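The snack shelf at work has been my job for a bit over a year now. I didn't apply for it. The person who used to do it moved to another floor and the key for the cash tin ended up on my desk, so I kept the thing going. A couple of people have asked me how it's set up, and I've been meaning to write it down anyway for whoever gets it after me.

The shelf is a table in the corner of the kitchenette at Tekin, between the fridge and the door to the stairwell. We're on the second floor of a building off an industrial road, and the closest place to buy food is a servo, a ten-minute walk each way with no footpath for part of it. People bring their lunch. By three o'clock most of them want something else, and that's what the shelf is for.

For the first few months everything went in a cardboard box. That was fine for chips and no good for anything else, because the small things sank to the bottom and the biscuits got crushed. You'd find a muesli bar in November that had gone in around Easter. I threw out more than I liked and it was hard to tell what needed reordering without tipping the lot out.

So I bought a stepped acrylic stand from Dandix, the shop fittings place. It's the sort of thing chemists put nail polish on. I looked at wire baskets too, and a wooden one with a back panel, but the wooden one cost twice as much and would have collected crumbs.

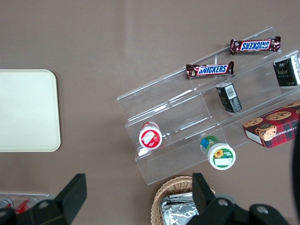 Stock gets sorted by size first and by type second. I tried it the other way round, with all the chocolate together and all the drinks together, and it didn't work on steps because a tall thing in front hides a short thing behind. Three tiers is enough for what we sell. Chocolate bars go up on the top one, which is where the two Snickers are, lying along the shelf so you can read the name. Small cartons go in the middle. The bottom step takes whatever is round or awkward, and it's the part I'm least happy with. Cylinders don't want to stay upright on acrylic once people start reaching over them, and I'm forever standing them up again. A strip of non-slip drawer liner would probably fix it. I have a roll of it at home and keep forgetting to bring it in.

The plain cream tray beside the stand is for anything that won't go on the steps. Some weeks it's fruit, and some weeks it has nothing on it.

Biscuits are a problem of their own. The shortbread sells well, but the boxes are too long for the steps, so one always sits half on and half off at the end. People also want two biscuits and not a whole box. I've thought about opening a box and putting the biscuits in a jar with tongs, but then you're into food handling and somebody has to wash the tongs. For now it's the whole box or nothing. Usually two or three people go in together.

Ordering happens every second Thursday. I use Elloto for the packaged stuff because they'll deliver to the loading dock and they don't have a silly minimum. Chocolate is the one thing I buy at the supermarket when it's on special, as the wholesale price is no better. I keep a note in my phone of what ran out first and order more of that. It isn't a sophisticated system. Cold weather means more chocolate and soup cups, and once it warms up the cartons go faster and I have to stop buying chocolate in quantity, because that corner gets the afternoon sun.

Prices are rounded to the nearest 10 cents and written on a card taped to the wall. The markup is small and covers the things that go out of date. At last count the tin and the transfers together came to $190, and that paid for the next order with a bit left for paper towel.

The other thing people ask about is sandwiches. We didn't have them at first. I was wary, since they only keep for a day and I didn't want to be the one throwing them out on a Friday afternoon. In the end we started small, with orders in by ten the day before, so there's hardly any waste. They come from Flidach, the café near the train line, and one of us who drives past picks them up on the way in.

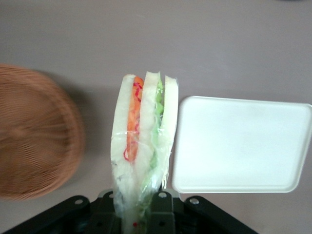 They go straight in the fridge, on the middle shelf, with the names on a list on the door. I did ask for names on the sandwiches themselves, but a marker doesn't take on cling film and the stickers came off in the cold. The list works. If yours is still there at four o'clock you get a message from me, and if it's still there at five it goes to whoever is working late.

The fillings that hold up best until lunch are the crunchy ones. Grated carrot is good, and so is cabbage. Cucumber is fine if it's been patted dry. Tomato is a mistake in anything made before seven in the morning, and I've asked the café to leave it out of ours. They wrap them tightly, too, which matters more than I expected. The ones I make at home in a lunchbox have always slid apart by midday.

If you're taking over from me, the spare key is in the second drawer with the batteries, the login for the wholesaler is on the back of the price card, and the stand comes up well with warm water and a soft cloth. Don't use the spray under the sink on it. I did that once and it left a cloudy patch on the left side.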